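Mendale Hall Users' Group
Minutes of the meeting held on 1st August in the small meeting room

Present: six members of the group, with the hall manager and the bookings clerk.
Apologies: two received before the meeting.

1. Minutes of the last meeting

Agreed as correct, with one change. Under item 4, "side door" should read "rear door". The copy in the binder has been corrected by hand.

2. Matters arising

The rear door has been rehung and now closes without being pulled. The weather strip still has to be replaced and the hall manager will order it with the next batch of supplies.

The dripping faucet in the kitchen was fixed by the plumber on the same visit as the restroom repair, so there was a single call-out charge.

Sornby have not replied about the missing stacking chairs. The bookings clerk will write again.

3. Money

The balance in the hall account stands at $1,357 after payment of the insurance. A further $900 is due from Murthy for the summer bookings and the invoice has gone out. The group agreed to keep the hire rates as they are until the end of the year and to look at them again when the heating bill is known.

One member asked if the display budget could be shown on its own line and not under general supplies. Agreed.

4. Backdrops and lettering

There was a long discussion on this item. Users have been putting up their own backdrops for displays and small stage work, and there is no agreed way of doing it. Tape has pulled paint off the wall in two places beside the window. Push pins were used at the spring sale and left holes that had to be filled.

Skeltent sent a price for a fixed curtain rail with two sets of drapes. It came to $2,000 including fitting. The group felt this was too much for the use it would get, and that a rail would be in the way when the tables are stored against that wall. The quote will be kept on file.
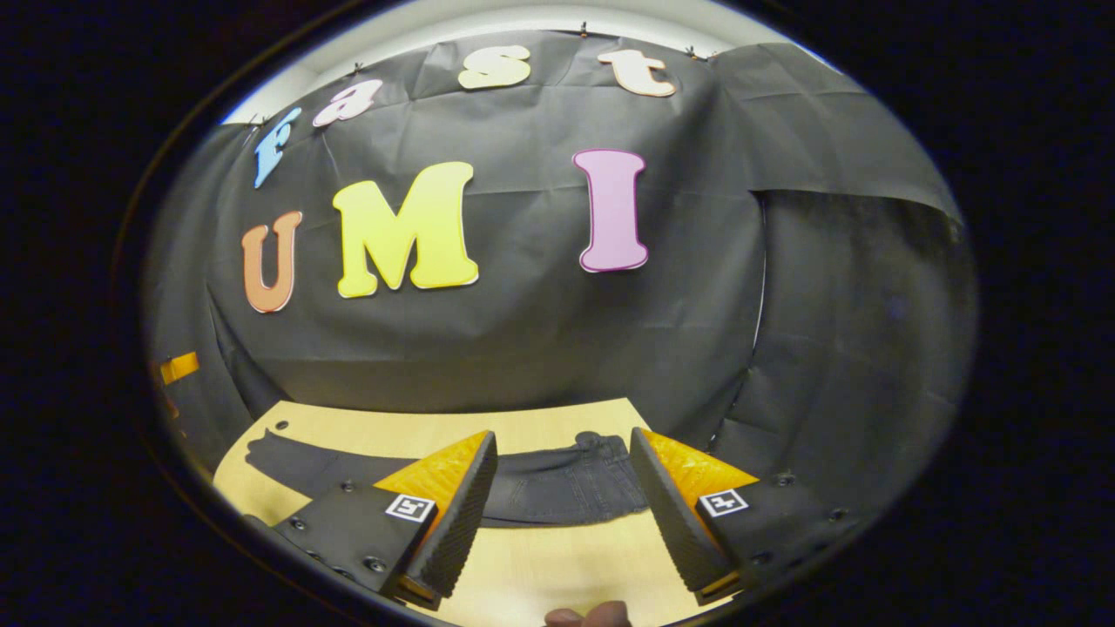

Sheeting held up with clips was the option most people preferred. It is cheap, it comes down quickly and it can be folded and kept in the display closet. The main complaint was the creasing. On a dark sheet like the black one behind the "Fast UMI" letters, the folds catch the light, and several members thought this would be distracting from the front row – others said that once there are bright letters on it the eye goes to those. It was suggested that sheets be stored on a cardboard roll in future, and the hall manager will see if the carpet store has any to spare.

On lettering, it was agreed that pale and bright colors with a white border read well against black and that the group should keep to that for its own signs. Dark blue and dark green letters should be used on the white boards only. Capitals for the main word were preferred, and the rest can be in lowercase. Members were asked not to cut new letters until the existing ones have been sorted, as there are already a good many in the closet.

Agreed:
Clips only on painted walls. No push pins.
Tape may be used on sheeting but must not touch the paint.
Sheeting to be taken down by the user at the end of the booking, unless the bookings clerk has agreed otherwise.
The bookings clerk to add these points to the hire form.

5. Display closet

The shelves need clearing. Old posters, broken frames and dried-up paint will be thrown out. Letters are to be kept flat in the shallow drawers, capitals in the top drawer and lowercase below. Clips go in the tin on the door shelf. Anything with a user's name on it will be kept to one side until the end of August and then disposed of.

A member offered to label the drawers. Accepted with thanks.

6. Tables

Two of the folding tables have loose legs and have been marked with a tag. They are not to be used until repaired. The hall manager thinks the bolts can be replaced without buying new tables – if not, it will come back to the group.

7. Any other business

The key to the lower cupboard is missing. Please check bags and coat pockets.

The floor will be polished before the fall bookings start. Chairs should be left stacked on the stage that evening.

8. Next meeting

Date to be set by the bookings clerk once the hall calendar is complete. Items for the agenda should reach the clerk a week before.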